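Halta card swap back on for August

April 3, 2021

Quick one before the post goes. The Halta card swap is back! Sign-ups open today and shut when we hit 100 names, same as last time. Last time went fast so dont hang about.

For anyone new: you make six cards, all to the same design, post them to us at Sorumcombe and get six different ones back from other swappers. Theme this year is seaside. Boats, gulls, buckets, whatever you fancy. Any stamps, any dies, any paper. Cards to be A6 or smaller please, flat enough for a normal large letter. We had some very thick shaker cards before and the postage was painful.

Cards need to reach us by the middle of August. Envelopes inside too, unsealed. Put your name and the stamps used on the back of each one, people always ask.

The Enden group have offered to do the sorting again, bless them. They got through 1,416 cards across all the swaps so far and still want more.

Prizes. Lumanlan are giving a bundle of inks and a sheet of their new sentiment stamps for the favourite card, voted on the blog as before. Second place gets a paper pad, 74 sheets (there were more, I've been at it). Winner announced once everything is photgraphed and up.

Overseas swappers welcome but please send return postage, details on the sign-up page. If you were on the list for the cancelled one you still need to sign up again, the old list has gone. Sorry. Leave a comment with your first name and the word SWAP and I'll email the address over. 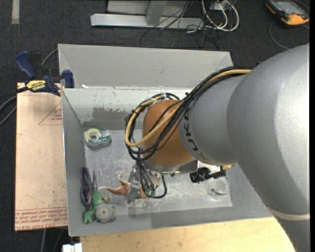

Comments are moderated so give it a few hours before posting twice. Tag sets and bookmarks will get their own swap later on, no dates yet.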